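Kandell Brings Two-Tier Pantry Rack to U.S. Stores in November

Print | E-mail | 14 shares | 3 comments

Kandell, the maker of wire storage for kitchens and small shops, said today that its Pitine pantry rack will go on sale in the United States in November. The rack is a freestanding unit with two tiers. It is meant for countertops, pantry shelves and break rooms where boxed food and bottles share a small space.

The first shipment is 2,000 racks. Of these, 800 are set aside for office and school buyers, who can order directly from the company. The rest will go to housewares stores and to Kandell's own online shop.

The Pitine was drawn up by Ilona Bognár, who joined Kandell from the Szénási design office and has worked on the company's wire goods ever since. She started with a list of what people keep in a snack cupboard and how they reach for it.

"Most of it is boxes, and the boxes are all different shapes," Bognár said. "Then there is always a bottle or two that does not fit with anything. People lay a bottle down on top of the boxes and it rolls. I wanted a shelf with enough of an edge to hold it."

Each tier of the rack is a basket with a mesh bottom. Small packages sit on the mesh without tipping, and crumbs fall through to be wiped up. The side posts are tall and the mesh at the back carries on above the top tier, so a box pushed in too far stops there.

The Pitine ships flat. The posts and baskets go together by hand and no tools are needed. Kandell puts the assembly time at 12 minutes for a first attempt. Instructions are printed on a single sheet in English and Spanish.

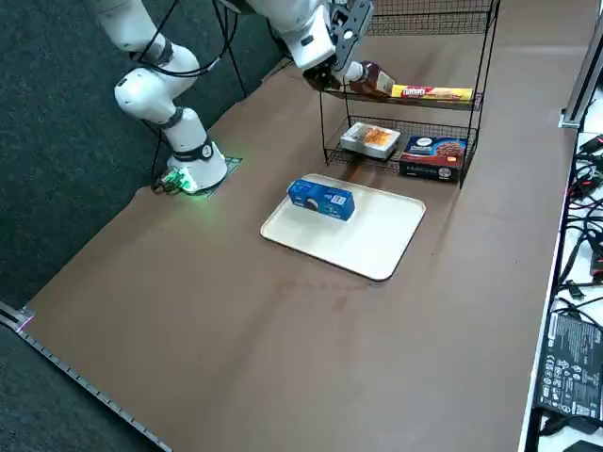
Black wire rack with packaged foods on both tiers and a sauce bottle at the top shelf.

Kandell suggests keeping the lower tier for boxes that stand or stack well, such as cookies and packaged meals. Long, low boxes and items used every day are better on the upper tier, where they can be picked up from the front or from above. Bottles may be stored standing or on their sides if the cap is closed tightly. Glass jars and other heavy items should go on the lower tier.

Before the launch, the company placed early racks with a few customers and asked them to use them as they liked. One went to the staff kitchen at Mundisau, a print and mailing business, where Glenys Lightfoot looks after supplies.

"We had a drawer for snacks and a different drawer for sauces, and things got lost at the back of both," Lightfoot said. "Now it is all out on the counter. I can tell what we need to buy when I walk past at eight in the morning. The only thing I asked for was more room between the tiers, and they changed that."

The change Lightfoot mentions was made over the summer. The gap between the two baskets was raised so that a standard cereal box can stand upright on the lower tier. Bognár also moved the basket hooks to the inside of the posts after two testers caught their sleeves on them.

Dennis Mottram, sales manager at Kandell, said stores had asked for a rack that customers could see set up and filled.

"A wire rack in a carton does not tell you much," Mottram said. "We are sending each store one built rack for the aisle and asking them to put real groceries on it. Cookies, chocolate, a bottle of sauce, whatever they have. People understand it right away when they see their own kind of food on it."

The Pitine comes in black. A white version is planned but has no date. Kandell will also sell a clip-on label holder and a set of rubber feet for use on stone or glass counters. The feet are included with office and school orders at no extra charge.

The rack can be washed with warm water and dish soap and should be dried with a towel. It should not be put in a dishwasher. The finish is covered for two years against chipping and rust in normal indoor use. Replacement baskets and posts can be ordered one at a time, and Kandell says it will keep parts in stock for as long as the rack is sold.

Tracey Entwistle, who runs customer service for the company, said the parts program came out of calls about older products.

"Someone would bend one post in a move and have to throw out the whole unit," Entwistle said. "We would rather mail them a post."

Stores that want to carry the Pitine can ask for a sample and a price sheet through the trade desk. Orders placed before the end of November will ship in the first group. Orders after that will be filled from a second run of 2,000 racks, now being scheduled.

About Kandell

Kandell makes wire racks, baskets and hooks for homes, offices and small stores. Its products are sold through housewares shops and online. The company also makes the Pitine under-shelf basket and the Pitine lid holder, both of which can be hung from the new rack.

Press contact: Beryl Goodall, Kandell Press Office. Samples for review are available on request. Requests received by 3 p.m. are answered the same day.

Print | E-mail | Share this release

3 comments

Related releases
Kandell Adds Label Holders to Pitine Line
Pitine Under-Shelf Basket Now Sold in Packs of Two
Kandell Extends Finish Warranty on Wire Goods
Ilona Bognár Named Lead Designer at Kandell
Kandell Opens Trade Desk for Small Stores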